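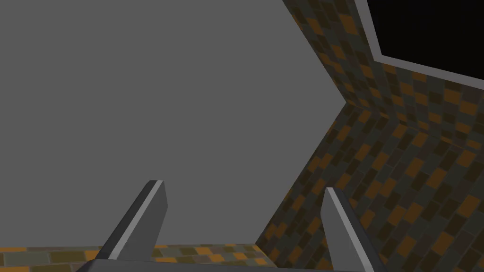
Workshop tips – getting more out of simulated practice runs

Notes from the Bulness bench, mostly Melati Ismail's, tidied up a bit by me. For anyone training a gripper at home or in a shared shop.

Change the walls. Big one. We trained Altano on 1,428 runs in one plain room and it fell over the minute we gave it a different kitchen. Second lot was 1,153 runs, fewer, but with the colours and tile patterns swapped every time. Did better on the real bench. Fewer runs, more variety – worth trying before you buy more computer time.

Busy tile is good practice. Mottled browns and oranges, small bricks, steep angles. Plain grey next to it is fine too, you want both.

Start with the fingers open and nothing in them. Check the view from the wrist before you add a single cup or spoon. Saves alot of grief later.

Keep 2 rooms out of training completely. Test only in those. Gertraud Widmer caught us peeking and she was right, we redid the lot.

Repeat each test 5 times. Same start, same light. Write down the misses as well.

Label the folders by wall colour and room. Not "new" and "new2".

Haven't tried shiny taps or glass yet. Zwahlen settings file is on the shared drive, ask Melati if it wont open.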